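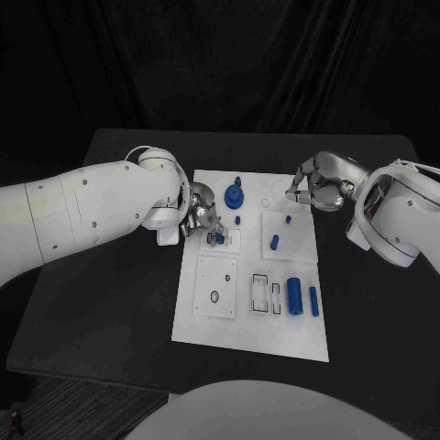
*Fig. 1. Silline assembly kit on its printed sheet, both hands over the work area. Blue parts, white plates, outlined placement positions.*

# Setting up the Silline assembly kit on a two-arm station

Applies to: Silline kit, sheet revision 2, with the Stavum controller. Last edited 03/04/2018.

The Silline kit is sold as a bench exercise for robot hands: pegs, cylinders, a gear and plates, plus a white sheet with the target positions drawn on it. It ships without fixtures. This page covers placing the sheet, registering it and running the first pick with multi-fingered hands. For two-jaw grippers, use the Denau notes instead; the approach heights are different.

## Before you start

- Stavum controller, firmware 571 or later
- Hand calibration completed on both arms
- Dark, matte tabletop and a plain dark backdrop
- Low-tack tape

The parts are blue and the plates are white, so most detection problems come from the background. A black curtain behind the table is enough. Overhead lights at 4000 K work with the default color thresholds. Anything warmer needs a new white reference.

## 1. Place the sheet

Lay the sheet flat in the area both arms can reach. It doesn't have to be square to the table edge. In Fig. 1 it sits at a slight tilt, and registration handles that. Tape the corners once you are satisfied with the reach.

## 2. Register the outlines

Open `Setup > Sheet` and select `Detect outlines`. The software looks for the large and small circles near the top edge first, then the two rectangles toward the bottom. Keep the rectangles clear of parts during this step. If only one circle is found, move the hand that is covering the other and repeat.

Save the result under a new name. The controller overwrites `default` at every firmware update.

## 3. Set out the parts

Stand the cylinders and the gear upright, with the gear shaft pointing up. Leave space for the fingers to close around each part – some 30 mm is sufficient for the stock hands. The plates can go anywhere on the sheet as long as they do not overlap.

The plates are thin and slide easily. If they shift during a pick, lower the closing speed before raising the grip force.

## 4. Run the first pick

Start with a short peg on a small plate.

1. Park one arm with its hand open or loosely curled, above the sheet.
2. Jog the other hand over the peg, fingers pointing down.
3. Select `Pick > Single` and confirm the height.
4. Close at low speed and stop at first contact.
5. Lift, check the force reading, then set the peg back down.

Repeat with the other arm. Do not enable `Dual` until each arm passes alone.

## Known problems

**Gear is reported as a cylinder.** The detector has locked on to the shaft. Raise the minimum diameter in the part profile.

**Cable snags at the wrist.** Allow enough slack for full wrist rotation, then rerun the Todorova range check. The check moves both arms, so clear the table first.

**Translucent plate not found.** Use the outline method for plates. The color method is unreliable on them.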